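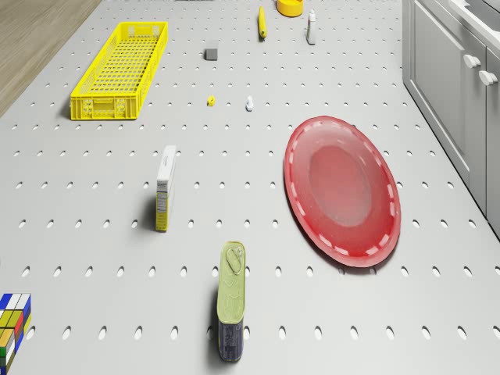
By the Plidelon Community News technology reporter
March 19, 2024

At the Iluria open day, the robot that drew the most visitors was one that exists only on a screen. It works in a simulated room, at a gray table full of holes, with the sort of things people leave on a kitchen counter.

The engineer who ran the demonstration has been on the project, called Nemo, for four years. She asked not to be named because she speaks for a team.

"We try things in simulation first," she said. "If the arm knocks over a box there, I reset it and go again. I don't have to pick anything up."

Her team ran 206 trials in the week before the visit. She would not give a success rate. "It depends on the task, and we keep changing the task," she said.

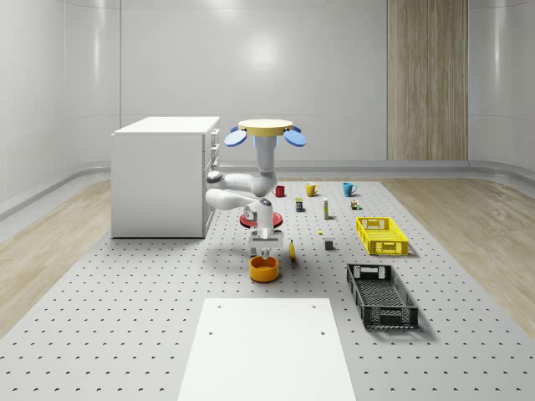 The simulated arm above an orange bowl, with mugs and crates on the table.

I asked why there was a banana. "People know what a banana is," she said. "They also know how you would pick one up, so they can judge the robot for themselves."

Small items give her more trouble than large ones. A plate is easy to find from above - a tiny cube is less so, and a thin bottle tips if the fingers close off center.

The session lasted 40 minutes, and most questions were about jobs. She answered them briefly. Her own interest is in helping people who cannot reach or lift things at home, and she said that work is a long way from finished.

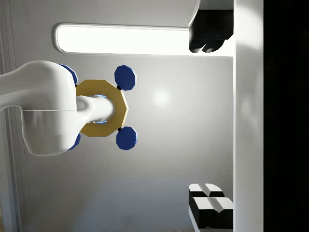

A closer view from the simulation: the gold ring and blue disks on the arm.

The next open day is planned for June, in the Salameh building. "Come back and ask me about the small cube," she said.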